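Home | Projects | Reports | Partners | Contact

Vendar Teleoperation Project: Progress Report to the Paltberg Fund
March
Submitted by the project lead, Vendar

You asked last time for a report that could be read in one sitting by someone who had not read the others. We have tried. The previous one had an appendix to its appendix.

The short version is that people can now steer the simulated arm by remote control without wanting to throw the hand controller at the wall, and the recorded demonstrations are good enough to train on. The longer version has a spreadsheet in it, which we are sending separately.

The grant pays for one thing: finding out how well an arm can learn to turn small controls after a person has shown it how. The person sits at a desk, watches the simulated room on a screen, and moves the arm with a hand controller. Everything the arm does gets saved. Later the learning software goes through the saved runs and tries to do the same, with mixed manners.

We began the period with the overhead view, as agreed. Operators like it at first. It shows the whole arm and the whole table, and it makes everybody feel like a crane driver.

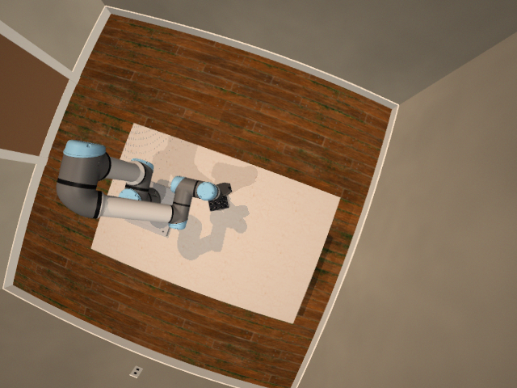

The feeling lasts until they have to judge height. Our first batch of recordings had a lot of hovering in it, long stretches where the operator was plainly making up their mind how far down "down" was. Software trained on hovering learns to hover, and ours became superb at it. We cut those stretches and asked for shorter runs, with a clear start and a clear stop. That one change did more for us than the two months we spent adjusting the learning settings, a fact we report through our teeth.

The count of saved demonstrations now stands at 724. They come from 7 operators, none of whom had driven an arm before joining us. We gave each of them 40 minutes of practice before anything was kept. The plan had said a full day, but by lunchtime on a full day people are inventing their own tasks, mostly rude ones.

The link between the hand controller and the arm was rewritten at Zikent and arrived late, then arrived again with the left and right turns swapped. The second fix held. Lag is down to a level that operators have stopped mentioning, and since they mention everything else we take that as a pass.

We also tried letting operators slow the arm down near the end of a reach. Most left it slow the whole time. The setting is now on a foot pedal, so that using it takes some effort. 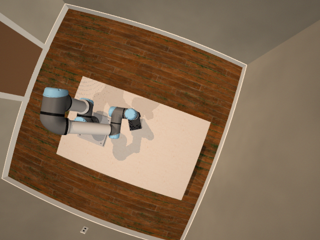

Sial, who reviewed a draft of this report, objected that slow demonstrations are no crime, that a careful teacher is worth more than a quick one, and that the pedal punishes people for being careful. The note ended by asking whether we had compared the two sets before deciding.

We had not. We have now started. The early numbers lean a little toward Sial, and we will say so properly in the next report if they keep leaning. The pedal stays until then, partly because it has been paid for.

Knob turning is the main task for the rest of the grant. It looks easy to anyone with fingers. The gripper has to come in square, close on a knob without nudging the neighbors, turn, let go and back out. Operators handle the turn well enough. Backing out is where they get proud and clip something. We have split each demonstration into stages, so that a good approach can be kept even when the exit is a disgrace.
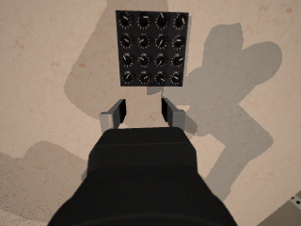 Knob panel task, four-by-four layout, with the gripper fingers open.

Problems and spending. We are under budget on travel, having gone nowhere, and over on storage, having deleted nothing. We ask to move the difference from one line to the other. The form for this is attached and has been filled in twice, once correctly.

One risk to flag: two operators leave us at the end of the spring, and they are the two whose runs train best. We are recording as much of their work as they will put up with.

Next period: finish the slow and fast comparison, record knob turning from mixed starting angles, and test the trained arm on a panel layout it has not been shown. We expect the last of these to go badly and have set aside time for it.

Back to Reports | Next | Print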